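3.2 Surface and handling in the Wultside works

The second group of works differs from the first in that visitors were allowed to touch them. Mitiku Weldu made the four pieces for the gallery at Wultside between one March and the next, and all of them are assembled from cast plaster and bent steel rod. The plaster was left unsealed. Weldu wrote in his studio notes that he wanted the surface to "take whatever the hand leaves on it," and the gallery agreed not to clean the works while they were on display.

We examined the pieces before the opening and again after they were taken down. Wear was heaviest on the outer curve of the lowest form in each piece, at a height of between 70 and 90 cm from the floor. Upper sections showed little change. In Nadholm, the largest of the group, the steel had also left a faint brown line on the plaster where the two materials meet. Weldu regards this line as part of the work and asked that it be kept.

Earlier writing on touch in sculpture has mostly dealt with stone and bronze, where change is slow and is usually treated as damage. Nishimura (p. 26) argues that a grip and a stroke should be kept apart in any account of handling, as the first reads the volume of an object and the second reads its skin. We follow that division here. A grip closes on two sides of a form at once; a stroke follows one side only.

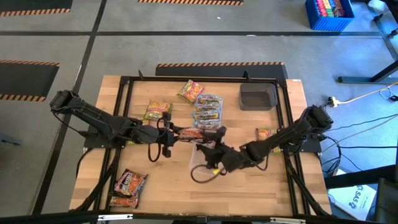
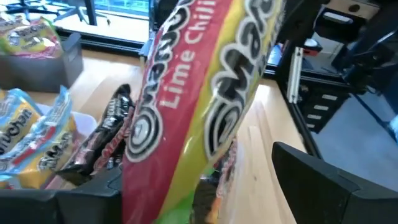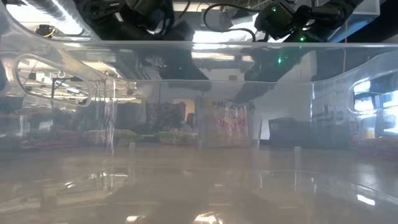

Figure 4. Grip and container. Top: two arms over a wooden tabletop. Middle: a snack bag held at its lower end. Bottom: a clear plastic bin with handle openings, two arms behind.

In the Wultside works the two kinds of contact left different traces. Grips produced paired marks on opposite sides of the narrow parts, most clearly on the necks of the second and third pieces. Strokes produced long, slightly polished bands that followed the direction of the curve. Where both occurred in the same place, the band was always the easier to see, and in several spots we could not decide whether an earlier pair of marks lay under it.

The visitor log lists 3151 entries for the period of display. It does not record who touched the works or how often, so we make no claim about the number of contacts behind any single mark. Gallery staff recalled that most people touched Nadholm first, probably on account of its position by the entrance. The fourth piece stood against the rear wall and was the least worn.

Asked about the result in an interview on 26 January 2023, Weldu said that he had expected the forms to look older and that they looked "more finished" to him. He had considered plaster with a harder additive and rejected it after trials in the studio, finding that it kept its color but took no polish. One of the trial blocks survives and was used for comparison in Section 3.3, where we turn to the steel parts and the joints between rod and plaster.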